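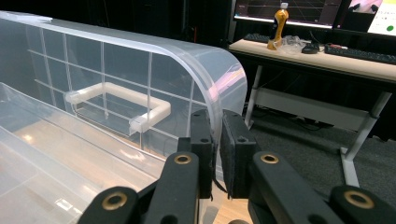 Plastic storage bin

Search this site Go Advanced search
Home | Articles | Household | Containers | Index

A plastic storage bin is a rigid household container used to keep clothing, bedding, papers, toys, tools and other goods. Most are sold with a separate lid. Bins are also called totes, tubs or storage boxes, and the names are often used for the same thing in different stores.

Materials

The most common material is polypropylene, a light plastic that bends a little before it breaks. Clear bins may be made of clarified polypropylene or of polystyrene, which is more transparent but cracks more easily when dropped. A slightly frosted wall is common on clear bins. It hides small scratches and still lets the contents be recognized from outside.

Construction

Bins are usually made by injection molding. Melted plastic is forced into a steel mold, cooled and pushed out in one piece. The walls are thin, and many are molded with raised ribs that stiffen them. On some bins the ribs run both up and across, dividing the wall into rectangular panels. The upper edge is normally rounded or folded over, and this rim carries much of the strength of the open bin. A bin lifted by one side of the rim when full may twist.

Most bins taper slightly toward the base so that empty ones can be nested. Bins with straight walls hold more for their outside size but cannot be nested, and are stacked with their lids on.

Handles

Handles are either molded into the rim or made as separate parts. A separate handle is often a U-shaped bar, in white or another solid color, attached at its two ends. Some swing up over the lid and lock it down. Handles of this kind can be replaced when they break – the wall around the attachment points generally cannot.

Sizes

Capacity is given in quarts or gallons in the United States and in liters elsewhere. A bin of 30 quarts is a usual size for shoes or sweaters. Larger bins are used for blankets and seasonal goods, and the largest often have wheels.

History

The household goods maker Unda sold an opaque lidded tub from 1969 at its plant in Ullstead. A clear version drawn by the designer Irena Rutkowska came later and kept the same lid, so that older tubs and newer ones could be stacked together. The Hunt store in Preltness carried both for a number of years.

Use and care

Bins are washed by hand with mild soap and dried fully before being closed. Long exposure to sunlight turns some plastics yellow and brittle. Clothing should be clean and dry when packed, as a closed lid holds moisture in. Heavy items such as books are better divided among small bins.

See also: Basket; Crate; Drawer organizer

8 shares | 0 comments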